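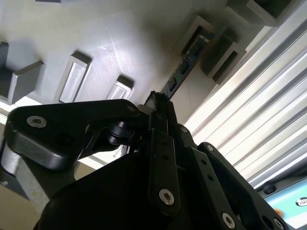

*Black finger plate, textured tip, silver hex screw.*

**Tenors and basses (and a few brave altos) wanted for the Prunden Chamber Singers**

Hi, I'm Friederike Hollmann, and I've been directing the Prunden Chamber Singers long enough to have worn through two piano benches. We're getting ready for our July concert and I need more voices, especially low ones!

The big piece on the program is a new setting of evening psalms by Hauke Teuber, who is coming to play the organ part himself. It's called *Vogler*, after the street he grew up on, and it splits the basses into two parts in the fourth movement. Right now my basses can just about cover one of them. The sopranos are in great shape, thank you, sopranos, and we have a short waiting list there, but please write anyway if you'd like to be on it.

We rehearse once a week at 7 p.m. in the upstairs hall at 321 Cliltance Road. Go in by the side door, since the front one is locked after six. We sing until 9 with a break in the middle (there's tea, and usually a lemon cake if Ruth has been baking). In the last two weeks before the concert there's one extra rehearsal a week, and I really do need you at those.

**What I'm looking for**

- You can hold your own part with someone else's part going on in your ear.
- You read music a little. You don't have to sight-sing Bach – if you can follow the dots up and down and you're willing to practice at home, we'll get along fine.
- You can make most rehearsals. Tell me early about vacations and I'll work around them.

There's a short voice check, which I do one on one at the piano. We'll sing some scales, I'll find out where your voice likes to sit, and then you'll sing anything you want. Last season somebody did a cereal jingle and he's now in my second row. 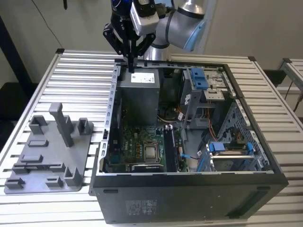
**Do I have to pay to join?**
Membership is $100 for the season, and that covers your scores and the hall. Students sing free.

The concert itself is at the Jomov, which seats 2000 if they open the balcony. We won't need the balcony! But the sound in there is gorgeous, and if you've only ever sung in church basements, standing on that stage is a real treat. Wear all black, long sleeves, comfortable shoes. I have a few spare folders, so don't go buying one.

To set up a voice check, leave a note in the choir mailbox by the side door with your name, your phone number and your best guess at your voice part. Or come up the stairs at 7 and sit in on a rehearsal first – grab a chair next to the basses and I'll hand you a score.

Friederike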